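Hitetti open day, Avby
January 13, 2018

The bus from Bateo takes 41 minutes and stops at the bottom of the hill, so allow another 10 for the walk up. We were there when the doors opened. Entry was free, but you had to put your name down beforehand and sign a sheet at the desk.

Hitetti fits out small rooms. Most of its work is for people moving into a first flat, and the showroom is set out like one: a single large space with a place to sit, a place to wash and a place to put things away. I had been before, in April, when it was half the size and mostly shelving. The shelving has gone to the Seo branch.

The open day was about everyday tidying. Visitors could stand and watch for as long as they liked, and nobody gave a talk, which suited me. The sitting area was the part I spent longest in.

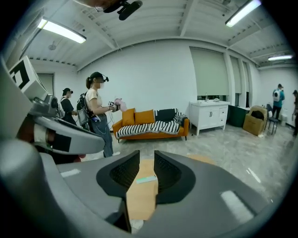 I have been looking for a sofa for the back bedroom for a while and had more or less settled on grey. Orange is not a colour I would have picked, but with a striped blanket over the seat it was easier on the eye than I expected. The dark navy cushion helped as well. At home I would keep the blanket and wash it often, as we have a dog.

The white sink cabinet next to it has both doors and drawers. I prefer drawers for small things, as anything put at the back of a cupboard in our house stays there. The same cabinet is in the catalogue in two widths, and the narrow one is 80 cm. Ours would have to be the narrow one. I asked about delivery to Bateo and was told it is done once a fortnight.

I also liked the dark green cabinet under the windows. Low storage makes sense there, and it leaves the blinds free to go up and down. The roller blinds are pale and plain. We have curtains in the same position and they catch on everything.

Tea was served in the corridor at eleven. There was a second room with samples of flooring, where you could take away small pieces to try at home. I took three and have already ruled out one of them.

After tea I went back in. The tidying had got down to small things: bathroom bits, little packets, the sort of stuff that ends up on a table when there is no proper place for it.
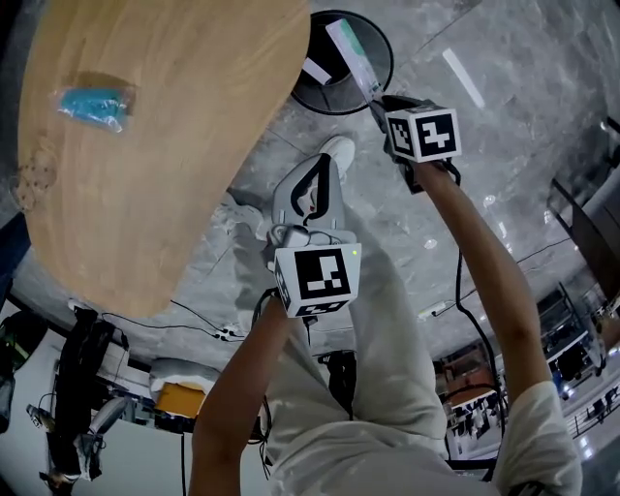

A bin within reach of the table is something we do not have at home. Ours is under the sink, behind a door, and so wrappers sit on the worktop until the evening. I have since moved a spare one next to the table and it gets used.

The floor is polished grey marble with white veins. It looks smart and I imagine it is cold in the mornings. The flooring people in the second room were not selling it, only wood and vinyl.

We stayed 90 minutes in all. The car park is small and was full when we left, so the bus is the better choice. There is a step at the main entrance and a ramp at the side, which is signposted only from the road. The catalogue is free from the desk, and the next open day at Avby will be listed on the back page of the spring edition.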